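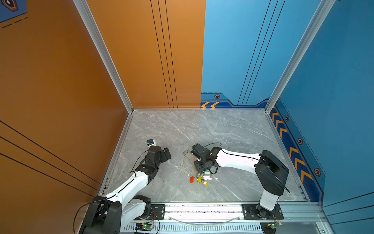 2 min read

Minutes, shared workshop users' meeting, November 10, 2022

Present: Amna Satti (chair), Shamim Jatoi, Ryan Horrocks, Zubaida Sandhu (minutes)
Apologies: Danish Afridi

1. Last minutes
Accepted. Ryan asked that "the key question is resolved" be struck, as it was written in June and we are still talking about it. Struck.

2. Keys
Shamim presented the tag scheme again. The bunch stays on the big silver ring, with a red tag, a yellow tag and a white-and-green tag. Under the scheme red is the street door, yellow is the store and white-and-green is the Hodano side.

Ryan said he has heard three color schemes in this building and each one lasted until somebody new started. He wanted to know what a color tells a person who has never seen the list. Shamim said the list will be on the wall. Ryan said the last list was also on the wall.

Amna asked why it is one bunch at all. If it goes home in a coat pocket, all of it goes home. Shamim's view is that a large ring is harder to pocket. The minute-taker has pocketed it and does not agree.

Giltetti have quoted $243 for a key cabinet, fitting extra. Ryan thinks a cabinet only moves the problem, as the cabinet has a key. No decision. Shamim to ask whether Giltetti do one with a code.

Agreed for now: the bunch is signed out in the book, full name, no initials. Trial to run 14 days. Ryan wishes it recorded that he expects the book to be blank by the end of it.

3. Spare set
Niazi at the front desk are supposed to hold the spares. Amna phoned and was told they are "in the drawer" - which drawer was not clear. Zubaida to go down and look at them in person before anyone relies on this.

4. Room 505
Ziltadine have asked for a key to 505. Shamim in favor, Ryan against until they return the one they were lent in June. Amna to write to them. Danish may know more, held over until he is back.

5. Any other business
Ryan asked if the meeting could be shorter. Amna said it could if item 2 were shorter.

Actions
Shamim - Giltetti, coded cabinet; print the list
Zubaida - Niazi spares
Amna - letter to Ziltadine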